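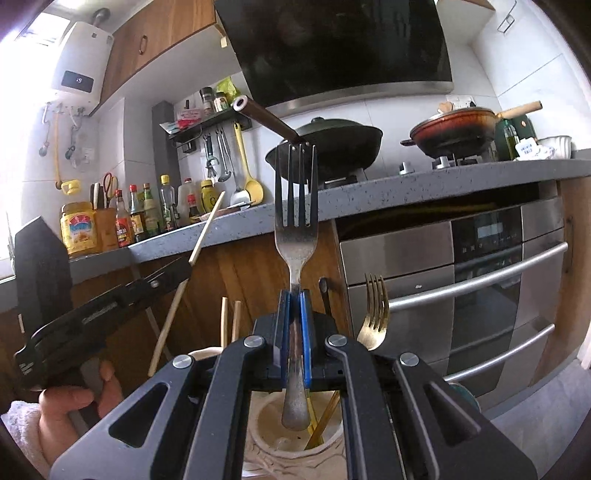 Stanisława Nowicki, Series Producer
December report to the fund — Flellitside, series two
4 min read

Writing and script edits

Scripts for episodes one to six are locked. Episode seven is in its third draft and episode eight is still an outline. The delay is mostly in the Holzer storyline. At the end of series one Holzer had burned the ferry office ledger and let his sister take the blame, and the writers' room could not agree on how soon she should find out. We have settled on episode four. That meant rewriting two scenes in episode five that had already been through legal, and they have gone back.

Essam Filali has taken over as script editor. He has asked that the flashbacks to the 2035 flood be kept to one per episode, as test viewers lost track of which year they were in. The flashbacks in episodes two and three have been trimmed to suit. The colour treatment for the flood scenes stays as approved.

Casting

Bartosz Marciniak returns as Holzer. Lai-ching Sin returns as Dr Sakar and has a larger part this time, with her own plot at the Dullerport clinic. We have not yet cast the harbour inspector. Two actors have read for it and a third will read by video. If none of them suits, we will combine the inspector with the insurance man from episode six, who has only three scenes.

Shooting

We have completed 19 of 53 scheduled shooting days. One day was lost to wind at the Dullerport breakwater and has been moved to the end of the block. The ferry interior is built and in use. The Sakar family kitchen scenes, which run through five episodes, are being shot together to save on changeovers.
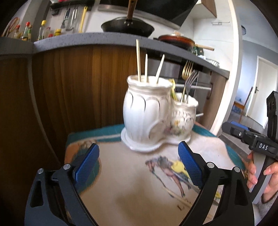

Chopsticks and forks in the double utensil holder.

Kacper Tokarz is directing the first four episodes. His rushes have been on time, and the assembly of episode one ran nine minutes over. Most of the excess is in the wake scene, where everyone in town gives a different account of how the ledger was lost. We intend to keep two of those accounts and move a third to the cold open of episode two.

Viewer response to series one

We received 544 completed surveys through the series website. The finale was the best liked episode, and the most common complaint was that the radio messages were never explained. They are explained in episode three of the new series — the sender is a character viewers have already met. We ask that this be kept out of any published version of the report.

Budget

Spending is within the approved total. Catering and travel are over their lines, and set construction is under by enough to cover both. We have not drawn on the contingency. The extra breakwater day will be charged to it.

Next period

Finish the kitchen block and move to the clinic. Lock episode seven. Deliver a rough cut of episode one to the fund for comment, with temporary music. We would also like approval to hold the episode eight script back by three weeks, and can send the revised delivery schedule on request.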